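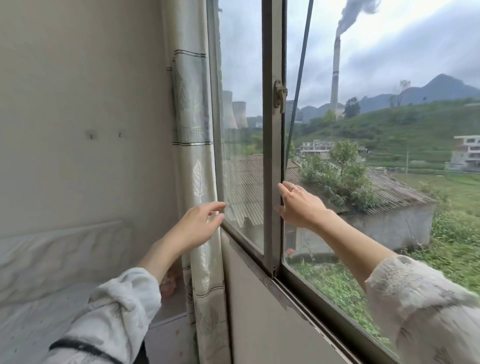

Bedroom window, pane part open, chimney going as usual.

Saturday. Kollix day. Box open on the bed since breakfast, manual all over the place, tea gone cold twice.

Did the hand test first because the manual bangs on about it. Slide the pane the full run by hand, slowly, feel for sticking. If it sticks for you it'll stick for the motor. Ours drags near the end. Took hold of the middle rail and worked it back and forth, other hand on the glass. Grit in the track. Old toothbrush, bit of candle wax, much better. Not perfect.

Why I want the thing: smoke. Wind turns, whole room smells of it, and I'm either asleep or out. Kollix has a little sniffer that sits on the sill and tells the motor to pull the pane shut. Opens again when the air clears. That's the promise anyway. Thermostat for windows, Lustness call it on their page. They want 300 for the set, motor and sniffer and remote, bracket extra (cheeky). I've got it on a month's trial so no money gone yet.

The Danladi one was cheaper but only does windows that swing. Wish I'd read that before I spent an evening on it.

Right, fitting. Motor goes at the bottom on the fixed side, arm clips to the rail. The catch is in the way of where the clip wants to go. Of course it is. Moved the clip lower, less neat, seems firm. Belt on. Belt off again, had it inside out. Belt on. Curtain needs to be tied well back or it'll get dragged in, must tell everyone in the house.

First run 11.40. Opened lovely. Closing it stopped 2 fingers short and beeped at me. Manual says run "learn mode" so did that, it creeps along the track feeling for the ends, quite sweet to watch. After that shut properly. Then properly again. Then stopped short again!! Wax the track some more tomorow.

Safety stop: tried it with a rolled towel. Backed off straight away. Tried with my hand, slower to give up than I'd like, didn't hurt. Noise is a low grumble, wouldn't wake me. Might wake next door.

Sniffer not tested yet, wants a night to settle. Blew out a match near it and nothing happened, maybe that's the settling, maybe it's rubbish.

Says it's good for 1000 open-and-shuts before the belt wants changing. On a bad week that's not long. Ask Lustness what a belt costs. Also ask about power cuts, does it stay where it is or can I still push it by hand?? Couldn't find it in the manual.

So far: would keep the motor, not sure of the sniffer, don't like paying extra for the bracket. Leave it running overnight and see.

Need: 2 longer screws, wax, something to tie the curtain.

Recent entries
Danladi opener, going back
Smoke again, bad night
Bus to Trarlow for screws
January, damp and what I did about it
Floor robot stuck under the bed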